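Setting working limits for two arms on one bench
Keith Ngata, Moltberg cell guides

Two arms on a single bench share everything: the rail, the power feed, the space over the middle. The steps below are the ones we follow at Moltberg before any pick-and-place run on the Dirngate bench. They assume both arms are already bolted down and homed, and that you have read the site risk assessment.

1. Fix the shared zone
Draw the shared zone in the controller before teaching any points. Only one gripper may be in it with its jaws loaded. The other may wait at the boundary with its jaws open, but must not start a move until the first has released.

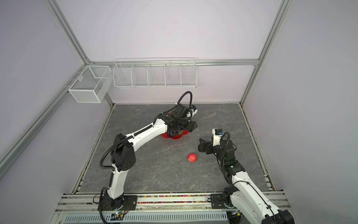 Set the boundary from the widest part of the wrist, cable loop included, and not from the fingertips. Cable loops stand well clear of the housing and are the first thing to touch.

2. Set the speed limits
Use 2 profiles. Teaching is capped at 250 mm/s at the tool. Automatic running is capped at 800 mm/s outside the shared zone and half that inside it. Enter both caps in the safety configuration - a limit held only in the program can be edited by anyone with a login.

3. Define the rest state
Every run starts and ends in the same state: grippers off the plate, one to each side, nothing held. Save it as a named pose for each arm. Recovery after a protective stop goes back to this pose at teaching speed, one arm at a time, left arm first.

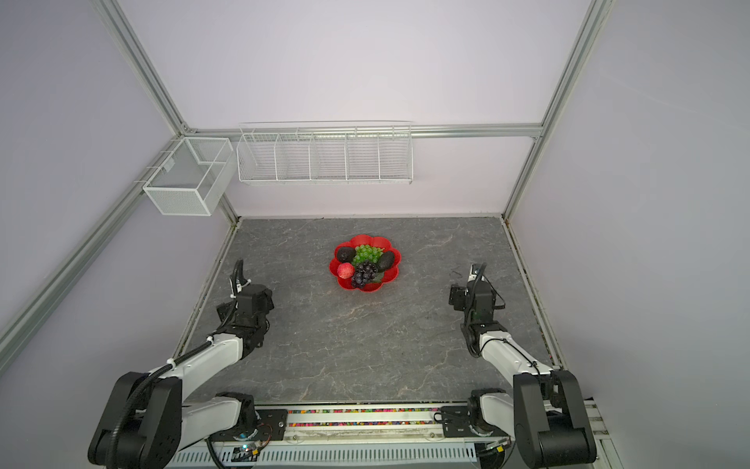 Issue 584

Check the rest state by eye before pressing start. Look along the side rails for stray leads and move them off the work surface. Record the check in the Troltadov log with your initials.

4. Check the wrist view
Soft or round items need a clear view from the wrist camera on approach. Open the live view in Miranda and step through the approach at teaching speed. If the view smears at running speed, lower the approach speed first, then shorten the exposure.

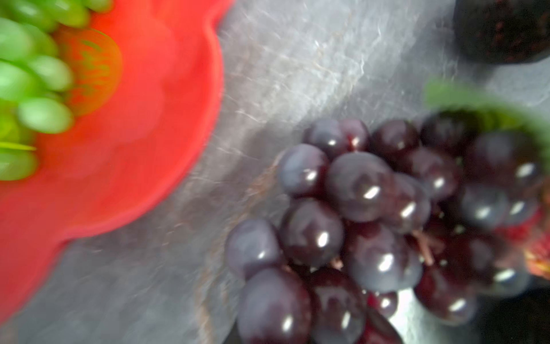 Wrist view: dark grapes beside the red bowl, with motion blur.

Save one still per item type with the program. Repeat steps 2 to 4 after any change of gripper, and every 1,000 cycles in any case. The full set of limits was last revised in September.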